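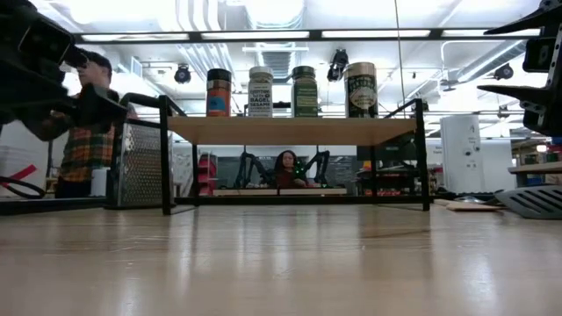 Grip first, throws later: a talk with Aatos Suominen

October 2023
By the Oltwood Judo Club newsletter desk

Aatos Suominen has coached at Oltwood for long enough that most of the senior squad learned their first breakfall from him. He competed at under 60 kg, stopped after a second shoulder operation, and now takes the evening randori sessions and the weight-class preparation for the Cestell Open. We spoke after a session given over entirely to gripping.

The squad had spent 38 minutes on sleeve control without attempting a throw. Suominen says this is normal for the month before a competition.

"Most of the scores we give away start with a bad grip," he says. "The player reaches high with the right hand, the elbow lifts, and the other person is already under it. The throw you see on the scoresheet is the last part of a mistake that began four seconds earlier."

His method divides the exchange into stages. The first contact is always the sleeve, taken at the end of the forearm with the little finger closed before the others. The lapel hand follows only when the sleeve is under tension. Players who take the lapel first are stopped and made to start again.

"It is slow work. A junior will have 60 exchanges in an evening and perhaps half will be clean. I want the sleeve hand to pull down and slightly across, so that the opponent's weight goes on to one foot. If the weight is even, the sleeve is doing nothing."

He is less strict about left- and right-handed stances. Several Oltwood players fight left-handed although they write with the right, and he leaves them alone unless the lead foot and the lapel hand disagree. Against an opposite stance he teaches the inside position, with the elbow kept down against the ribs.

The Cestell Open will be the first test of the new programme. Last year the club lost two contests on penalties alone, both for passivity, and Suominen changed the conditioning work as a result. The long runs have gone. In their place are intervals on the mat, four minutes each, with a fresh partner sent in at every minute.

"A run tells me that somebody can run. I need to know what the hands do in the fourth minute. Forearms go before lungs in this sport, at least at our level."

Rope climbs remain, and so does the jacket hang, in which the player holds a folded judogi over a bar with bent arms. The club record is 41 seconds with the elbows at a right angle. Suominen does not say who holds it, but concedes it isn't him.

On making weight he is cautious. Juniors at Oltwood are not allowed to cut at all and are entered in the category they train at. Adults may come down by up to 2 kg, spread over the whole month, and must tell a coach beforehand.

"I did it badly when I was young – no water on the last day, sitting in a hot car with a jacket on. I would arrive on weight and lose to a person I beat every week in training. Now I ask them to eat ordinary meals, a little smaller, and to leave the scales alone in the morning."

The groundwork syllabus is also being rewritten. Suominen spent part of the summer at the Henríquez school, where half of each class takes place on the floor, and brought back a turnover from the closed turtle position that the seniors are now drilling. It begins with the far-side belt grip and uses the hip as the lever. He thinks it suits heavier players.

"The referee will give you a few seconds if he sees progress. So the first movement must be visible. A good technique with a hidden start gets you stood up again."

Asked about targets for the Open, he declines to name medals. He wants no passivity penalties and every player to take the first grip in at least one contest. Entries close shortly, and the draw will be pinned up by the changing rooms once the organisers release it.

He has no plans to compete again in the veterans' category. The shoulder holds for demonstration – it does not hold for a full-strength drop throw, and he has stopped testing it.

Recent items
Grading results: orange and green belts
Lillirent mat hire: new collection times
How to fold and tie a judogi
Cestell Open: rules on jacket sleeve length
Notes from the summer groundwork course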